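Subject: Re: [kilton-screenings] June program: file delivery and subtitles

On Friday a subscriber from the Sedgwick screen wrote:

> The server at Sedgwick rejected two of the five features in the
> June set. Both ingest to the end and then fail the hash check.
> The other three play, but on one of them the subtitles run
> ahead of the dialogue from the second reel on. Is this our disk
> or the copies? Also, does the late show still start at 9:30?

The copies. Kilton had the same two failures with a different drive, so the disk is not the cause. Both titles were packed from an old transfer folder, and the asset list names files that were later replaced. The server compares the list to what it finds and stops. Do not try to force the ingest.

New packages for both are on the Gimia server under the June folder. The larger one is 155 GB, so start it overnight if your line is slow. Steps for each title:

1. Delete the rejected package from the server first. Some models keep the old asset list and will fail the new copy against it.

2. Copy the new package to a drive formatted as ext3. Leave the folder names as they are.
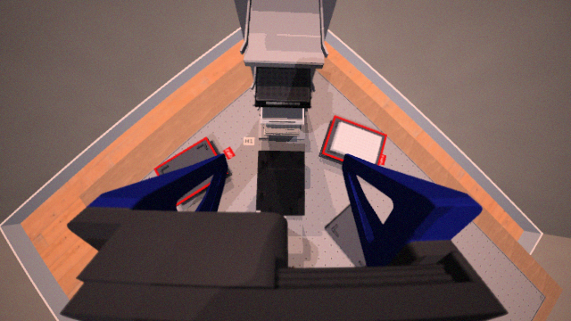 3. Ingest, then run the full hash check from the content menu. The quick check only looks at file sizes and would have passed the bad copies.

4. Play the first five minutes and the last five, with sound.

The subtitle problem is separate. The subtitle file for reel two was timed against a version with a longer studio logo, so every line comes up 33 frames early. The picture and sound are fine. Stedeo has sent a supplemental package with the corrected file. It is small and needs the original feature to be on the server already. Build the show from the supplemental title, which has VF in its name, and not from the original.

Keys: the existing ones cover the three features that play. The two repacked titles have new IDs and need new keys. Sedgwick and Kilton were requested this morning. Other screens, send me your server certificate again if you changed the media block after the spring set.

The late show is still 9:30. The short goes before it, flat, with the masking change during the black between the two.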